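받는 사람: 작업실 같이쓰기 메일링 리스트
보낸 사람: Nizar Bataineh
제목: Re: 책상이랑 정수기 쪽 정리, 그리고 스탠드 얘기

다들 안녕하세요, 니자르예요. 답장이 늦어서 죄송해요. 1월 내내 납품 때문에 정신이 없어서 메일함을 못 열어 봤네요.

Kevin Benavides 님이 쓰신 글:
> 창고에 있던 책상들 다 올렸으니까 이제 자리 배치를 정해야 할 것 같아요.
> 제가 궁금한 건 세 가지예요.
> 1) 벽 쪽 책상은 누가 쓰는 자리인가요, 아니면 그냥 공용인가요?
> 2) 바닥에 두는 생수는 계속 정수기 옆에 둬도 되나요?
> 3) 조명이 너무 밝다는 분이 계시던데 스탠드를 더 살까요?
> 저는 오후 4시 이후에만 있어서 낮 상황을 잘 몰라요. 편하게 의견 주세요.
> - 케빈

케빈 님, 정리해 주셔서 고마워요! 3번부터 얘기할게요. 밝다고 한 사람이 바로 저예요 ㅎㅎ 낮에는 괜찮은데 저녁에 모니터를 오래 보고 있으면 천장등이 눈에 확 들어오거든요.

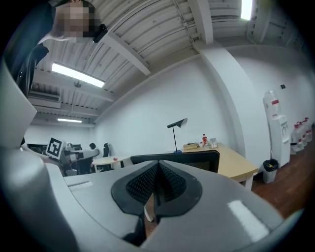
그래서 제 생각에는 저녁 7시 넘어서는 천장등을 반만 켜고, 책상에는 스탠드를 하나씩 두면 어떨까 싶어요. 스위치가 줄별로 나뉘어 있는지는 아빌리우 님이 아실 것 같은데, 혹시 보시면 답장 부탁드려요. 제가 눌러 본 건 입구 쪽 스위치 하나뿐이라서요. 스탠드는 Sketow에서 나온 걸 하나 봐 뒀는데 배송비가 좀 아깝더라고요. 여러 개를 한꺼번에 시키면 나을 것 같아요. 필요하신 분은 이 메일에 답장으로 손 들어 주세요.

아, 그리고 다른 얘기인데 에어컨 필터요. 지난번에 웬델 님이 닦아 주신 뒤로 아무도 안 한 것 같아서 다음엔 제가 할게요. 사다리는 Matar 사무실에서 빌리면 되죠? 거기 열쇠를 누가 갖고 계신지만 알려 주세요.

정리하는 날 얘기도 나왔었는데, 저는 오전이 좋아요. 바닥 닦는 건 물건을 다 옮긴 다음에 해야 두 번 일을 안 하니까요. 지난번에 의자부터 밀고 다니다가 마루에 자국 난 거 기억하시죠... 범인은 접니다. 이번엔 의자 다리에 붙일 펠트를 사 갈게요. 그리고 마룻바닥이라 실내화나 밑창 깨끗한 신발이면 좋겠어요. 옷은 그냥 편하게 입고 오세요.
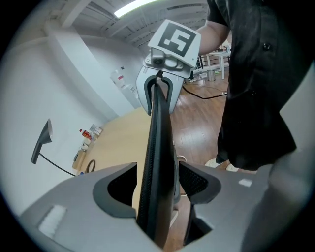
마룻바닥에서, 검은 반소매 셔츠에 밝은색 신발 차림

이제 1번이요. 벽 쪽 책상은 제가 알기로는 공용이에요. 후삼 님이 잠깐 쓰시다가 다른 자리로 옮기셨고, 그 뒤로는 통화할 때나 뭐 적을 때 아무나 앉는 자리가 됐어요. 저는 계속 공용이면 좋겠는데, 대신 위에 물건을 쌓아 두지는 말자고요. 머그잔은 쓴 사람이 씻어 놓고, 다 마신 병은 바로 버리고, 종이는 각자 가져가고요. 스탠드 전선도 콘센트 쪽으로 짧게 묶어 두면 훨씬 깔끔할 거예요. 묶는 끈은 제 서랍에 잔뜩 있으니까 말씀만 하세요!

2번 생수는 저는 지금 자리도 괜찮다고 봐요. 정수기랑 쓰레기통이 붙어 있으니까 동선도 편하고요. 다만 줄을 맞춰서 놔야지, 하나둘 앞으로 나오기 시작하면 발에 차여요. 지난번에 Protari에서 주문한 게 69병이었는데 그건 좀 많았던 것 같아요. 다음엔 12병씩 자주 시키는 게 어떨까요? 바닥에 있는 케이블이랑 멀티탭도 물이랑은 좀 떨어뜨려 놓고 싶어요.

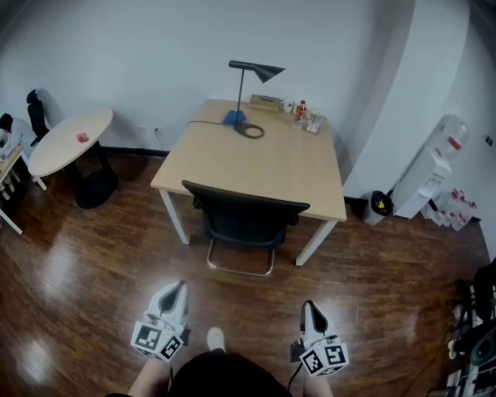
벽 쪽 책상과 스탠드, 왼쪽은 흰 원탁, 오른쪽은 정수기와 생수

원탁은 그대로 두는 데 한 표요. 점심 먹을 자리가 거기밖에 없잖아요. 높은 등받이 의자도 원탁 쪽에 두면 좋겠고요. 벽에 너무 바짝 붙이면 앉고 일어날 때 불편하니까 조금만 앞으로 빼 주세요.

참, 누가 Zesatari 로고 찍힌 우산 두고 가셨어요. 문 옆에 걸어 놨으니 찾아가세요.

니자르 드림

--
이 메일은 작업실 같이쓰기 메일링 리스트 회원에게 발송되었습니다.
답장하시면 전체 회원에게 전달됩니다.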